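Former mission adviser: the ceasefire line needs more people, and sooner

Genji Sakamoto spent 3 years as a civilian adviser to the monitoring mission at Tirnbridge, where the ceasefire line follows the river for most of its length. He left the post in March. He agreed to talk about what the mission can and can't do, and about the talks that are supposed to decide its future before the current mandate runs out.

He began with the number that gets quoted most often. The mission was authorized at 234 monitors. Sakamoto said it never reached that level while he was there, and that the shortfall was worst on the eastern bank.

"People hear the authorized strength and assume that's who is out on the road every morning," he said. "You have leave, you have training, you have people waiting on visas. The patrol schedule was always written for a bigger mission than the one we had."

Each patrol covers a fixed stretch of road and reports back by evening. Under the ceasefire terms, both sides are supposed to keep heavy weapons 20 kilometers from the river. Sakamoto said violations of that rule were usually small and usually denied.

"A truck with a gun on it comes in at night and is gone by noon. You write it up. The liaison officer from that side says it was a farm vehicle. Then you write that up too."

He doesn't think the reports are wasted. Commanders on both banks read them closely, he said, and on several occasions a unit was pulled back within a day of being named. What he objects to is the time it takes for a report to reach anyone outside the mission. During his last year, the average report went through four offices before it was released to the two delegations.

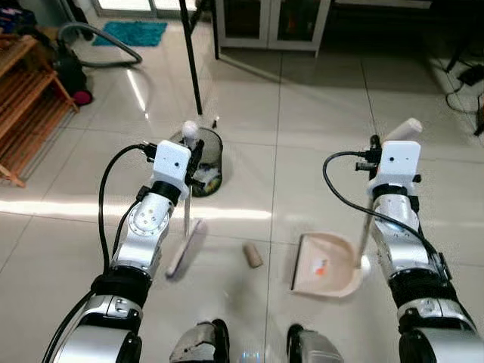 The delegations have been meeting at Cenon, where the agenda has hardly changed since the first session. Kamil Danko leads one side and Norbert Ďurica the other. Sakamoto has briefed both men and would not rank them.

"They are both careful. They both have people at home who don't want a deal. Danko asks more questions about the map and Ďurica asks more about prisoners, but either one will sit there for six hours if he has to."

The sticking point for now is who would police the bridge towns if troops on both sides moved back. One proposal would create a joint force of 3,000 officers, recruited locally and paid for by outside donors. Sakamoto supports the idea but called the proposed schedule unrealistic.

"You can't recruit that many people, check their backgrounds and train them in one summer. If the troops leave before the police are ready, the towns will be empty of any authority at all, and everyone there knows what happened the last time."

He was referring to the first pullback, which lasted eleven days. Shops were looted on the western bank and the road to the hospital was blocked. The mission had no orders covering the situation, and its monitors were told to stay in their compound.

Otakar Jurčo, who ran the mission's field office at the time, has since said publicly that he asked for permission to send cars out and didn't get it. Sakamoto confirmed that account. He said the request was made twice, once by phone and once in writing.

"Otakar did what he was supposed to do. The answer came back after it was over."

A review of the mission was finished last fall by Igor Tichý, a retired general. It recommended giving the field office power to act on its own for up to two days. That recommendation has not been adopted, and Sakamoto said it should be the first thing settled in any renewal.

Asked whether he expects the mandate to be extended, he said yes, probably for six months and probably at the last minute.

"Six months is better than nothing, but you lose staff every time. People with families won't sign a contract that short. I wouldn't have."

Sakamoto now teaches part time and says he has no plans to go back. He still gets calls from former colleagues on the eastern bank, mostly about the roads, which were washed out again this spring near the second checkpoint.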